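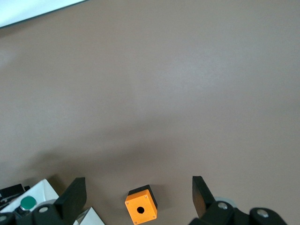

**Progress report: push-button station housings, April**
Prepared by Ruwan Marikar for Paraskevi Vlachopoulos, Mosbridge workshop program

**Scope of the period**

Work this month covered the single-hole enclosures for the stop and call stations at the Flasden site. The grant pays for 200 finished stations. The first batch is 100, due before the summer shutdown. The housings are bought in from Plesano as cube-shaped boxes with an orange face and one mounting hole. All wiring, fitting and testing is done in our shop.

**Status of the first batch**

Incoming inspection is complete. Sum-yee Tai checked the mounting hole on every box against the button collar and the depth of the housing against the contact block. The hole size is within the drawing. The depth is at the low end of the tolerance, so the contact block clears the back wall but leaves little room for the cable bend. We have changed the cable entry from the rear to the underside. The revised drawing was sent to Flasden and came back approved without comments.

Four boxes were rejected for a burr on the inner edge of the hole. Plesano has agreed to replace them at no charge. The replacements will travel with the second delivery.

**Face screws**

The orange face is held by four small screws, one at each corner. In the trial assembly the screws were driven to the torque on the supplier's sheet and the face bowed slightly at the center, enough to tilt the button collar. Gorazd Petkov repeated the trial at a lower setting, tightening in a diagonal order. The face stayed flat and the gasket sealed in the spray test. The lower setting is now in the work instruction, and the bench drivers have been reset to match.

**Bench layout**

Assembly has moved to the table with the brown matte top. Boxes are handled one at a time and the rest of the surface is kept clear during fitting. The faces mark easily, and most of the scratches found in March came from parts sliding against each other in a crowded work area. Scratches are now logged per shift by Obaidul Sarkar.

**Open items**

- Button inserts from Choi are late. The new delivery date falls inside the period of the next report.
- Label text for the call stations still needs a decision from Flasden. The stop stations are not affected.
- The spray test has been run on trial units only. A sample from the first batch will be tested once the inserts are fitted.

**Budget**

Spending is within the approved amount. The cable entry change adds one gland per station, to be charged to the materials line. No transfer between lines is requested.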